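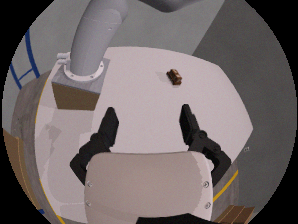

Step 1: Park the gripper over the block before you record anything

I do all my first demos in simulation now, driving the arm by remote control and watching through the wrist view. Get the brown block between the two fingertips, up ahead of the palm plate, with clear white tabletop in the gap. Then stop. Take your hand off the controller for a second and breathe! If your first recorded moment is you hunting for the block, the robot is going to learn hunting.

The wrist view is round, so don't judge distance by anything out near the rim. I use the fingertips and the block's shadow and ignore the rest.

Step 2: Set your hand scale low

In Bretelari (the teleop program I use) there's a slider for how far the arm moves when your hand moves. It starts way too high for small stuff. I pull it down to 15 percent for anything on a tabletop. It feels like stirring cold honey for the first ten minutes and then you stop noticing.

While you're in there, turn off wrist roll. You can switch it back on later when you're doing something that needs it, like pouring. For a plain pick it only gives you one more way to come in crooked.

Step 3: Do the whole thing badly, with recording off

Reach, close, lift, put down. Do it a bunch of times. Bump the table, drop the block, close on thin air, get it out of your system. I used to skip this and my first dozen demos were always junk I had to go back and delete.

Step 4: Record, and keep the pace boring

Start the recording and do one pick per file. Come forward slowly, close the fingers all the way until they stop, wait a beat, then lift. That little wait matters more than I expected - my early demos had me lifting while the fingers were still closing, and the trained arm copied it perfectly (thanks, arm).

Reset the block somewhere a bit different each time, and turn it too. I keep it inside a patch I can reach without stretching the arm out.

Step 5: Throw out the ugly ones the same day

Play each file back at double speed. I toss anything with a long pause, a second try at the grasp, or a swerve. My last batch was 276 recordings and I kept 138, exactly half, which hurt. The policy trained on the keepers was much smoother than the one trained on the full pile, so I've stopped arguing with myself about it.

If you want recoveries in there (miss, back up, try again), record those on purpose and put them in their own folder.

Step 6: Export

Save as Heydari format if your trainer takes it, and write the hand scale in the notes field. You will not remember it in August.

Comments (3)

brineck_fan: What about left-handers? The default mapping in Bretelari drives me nuts.

Reply from author: There's a mirror option under input settings. You have to restart after you tick it.

tabletop_tess: Tried the pause before lifting and my drops went way down. I was at 277 demos and about to start over, so thank you!!

motorhum: does any of this carry over to Fondgate arms or is the controller too different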